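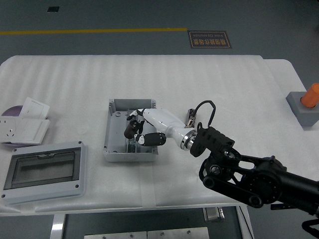 Vatholm day centre: garden and exits check, September
Checked by Shona Munro, with comments from Morag Rankin

Front door chime: OK. Lovely and clear, even from the kitchen!
Side gate latch: OK. Much better since it was moved lower down.
Walking loop, 254 metres: OK. Two slabs lifting by the bench, chalked for Ewan Lamont to relay before Saturday.
Direction signs: OK. The big yellow arrows are a joy, and three of our keenest walkers now follow them back to the lounge on their own.
Toilet door sign: REPLACE. Faded, hard to read after 4 pm.
Who-to-ring cards in coats: PART. Two coats without one. Please ask families for up-to-date numbers.
Recent photo and usual routes on file: OK. Zawadi Rugemalira has added old workplaces and former addresses, brilliant work.
Missing person drill: OK. All rooms searched in 488 seconds, down from some 700 in spring. Well done everyone!
Hedge gap behind the shed: NOT DONE. Lorna Kerr to chase the fencing people.

Next check: same list, plus the new porch light.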